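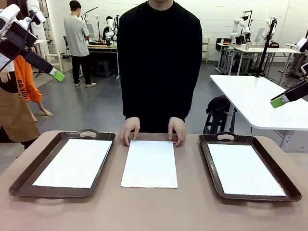 Lemma Adult Reading and Writing Program
Progress report to the Penovine Fund
December 2023

Summary

We're very happy to be writing this one. Since our last report in March, the program has settled into its second site at Kikbridge, the Hosthorpe groups have kept going right through winter, and we have 49 adults enrolled across the two towns. Tutors delivered 866 hours of teaching in the period. Most of that was in small groups, with the remainder in one-to-one sessions for people who are just starting out or who work shifts and can't commit to a regular time.

The grant is on track and we are not asking for any change to the agreed milestones. We would like to talk with you about moving a modest amount between two budget lines, which is explained under Spending.

Hosthorpe

Hosthorpe remains the bigger of the two sites. The morning groups are full, and we had to split the early-evening one in two during winter when it outgrew the room. Splitting it turned out well for a reason we hadn't planned for: the learners more or less sorted themselves by what they wanted to read. One half is working through short stories and the local paper. The other half wanted forms, letters, payslips and the road rules, and they have torn through the lot.

The learner permit material has been the surprise success of the year. Several people came to us only because they wanted to sit the knowledge test, and have stayed on after passing it. One learner told her tutor she'd been handing the school notes to her eldest to read aloud for years, and now reads them herself at the gate before anyone else gets a look. We have plenty of stories like that and would happily share more (with permission) if they're useful for your own reporting.

Attendance dipped in the coldest part of the year, as it did last year. The heating in the back room is slow and we have moved the first session of the day into the front room until the weather turns. The learners seem to like it better in there anyway, being nearer the kettle.

Kikbridge

Kikbridge was the big unknown in our application, so it's a real pleasure to say it is working. We started with a drop-in and no set groups, on the advice of people in town who thought a class would scare everyone off. They were right. For the first few weeks the drop-in was mostly cups of tea and help with power bills, and from that we gradually built two regular groups that now run without much prompting from us.

What we underestimated was distance. Quite a few Kikbridge learners live well out of town, and a single cancelled lift can mean a missed month. We trialled phone sessions for these learners, with worksheets posted out ahead, and the results are good enough that we'd like to keep them going. Reading aloud over the phone suits some people better than reading aloud at a table. A couple of learners who barely spoke in the group have been chatting away to their tutor on the line!

Teaching approach

Tutors continue to start from whatever the learner brings in. In this period that has included a tractor manual, seed packets, a union newsletter, song lyrics, a eulogy and a very long recipe for quince paste. Phonics work is done alongside, in short bursts, and we have stopped using the printed workbook we bought in the first year. It was pitched at kids and the learners could tell.

Writing has had more attention this time around. In the last report we said people were making good gains in reading but avoiding the pen, and that was still true in autumn. The change came when tutors gave up on lined exercise books and switched to plain loose sheets, one at a time. A full book can look like a lot of work ahead. One page is a job you can finish before smoko. Learners keep the pages they like and bin the rest, and some of them now have quite a stack.
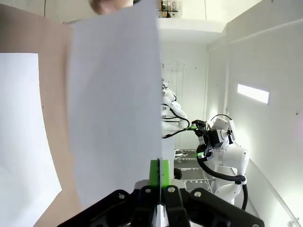 The writing collection

Out of that work has come a small printed collection of learner writing, which was not in our original plan and which has given everybody an enormous lift. It has 12 pieces in it, ranging from four lines on a dog to two full pages about shearing in the seventies. Learners chose their own pieces and had the final say on spelling corrections. A few left their spelling as it was, and we think they made the right call.

We launched the collection with an afternoon tea at Hosthorpe. Families came, and more people got up to read than had put their names down. The Kikbridge groups have already started on pieces for a second one and would like to host the next afternoon tea, mainly, we suspect, to show Hosthorpe how a sponge should be made.

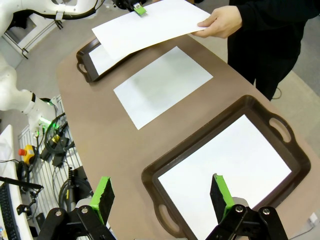 A sheet of paper in one of the brown trays.

The lending shelf

Our lending shelf has grown to 700 titles, nearly all of them donated. The quick reads and large-print westerns never stay on the shelf long. Audio books paired with the print copy are the most requested item at Kikbridge, where people listen on the drive and then follow along on the page at home. We are short of non-fiction at an easy reading level, particularly anything on fishing, engines, gardening or health. Good material of that sort for adults is hard to find and tends to be dear.

We let people borrow without a due date. Some books have been gone since autumn and we're relaxed about it.

Tutors

All tutors on the roster at the start of the period are still with us. We ran two training days, one on working with learners who have dyslexia and one on teaching by phone. The second was put together from scratch by our own tutors after we couldn't find anything suitable to buy in, and the notes are good enough to share with other programs if you know of any who would want them.

Kikbridge still relies on tutors driving over from Hosthorpe. We would dearly like someone who lives there. A retired teacher and a former learner from Hosthorpe's first intake have both shown interest, and we'll start them on co-tutoring in the new year if their checks come through.

What has been harder

Measuring progress in a way that satisfies a report and doesn't put learners off continues to be tricky. The start-up assessment frightened a few people away in the early days, so we now hold it back until the learner has been coming for a while. It means our baseline figures are patchy and some early gains are not captured at all. Tutors keep short notes after each session, and we are working out a way to draw on these for the final report.

Childcare is the other gap. Parents of little ones can manage the morning groups only when a grandparent is free, and at Kikbridge there is no occasional care in town.

Spending

Tutor wages and room hire are in line with the budget. Travel is over, owing to the Kikbridge driving, and printed resources are under because we dropped the workbooks. We would like your okay to move the unspent resources money across to travel and phone costs. A revised budget is attached with both lines marked.

Next six months

We will carry on with all current groups at both sites and make the phone sessions a permanent part of the Kikbridge timetable. The second collection should be at the printer before Easter. We also plan to try a short course for people who read well enough but want to get more confident with email and online forms, starting at Hosthorpe, where there is already a list of names on the whiteboard.

You would be very welcome at any session at either site. Please let the office know a few days ahead so the tutors can check with their groups first.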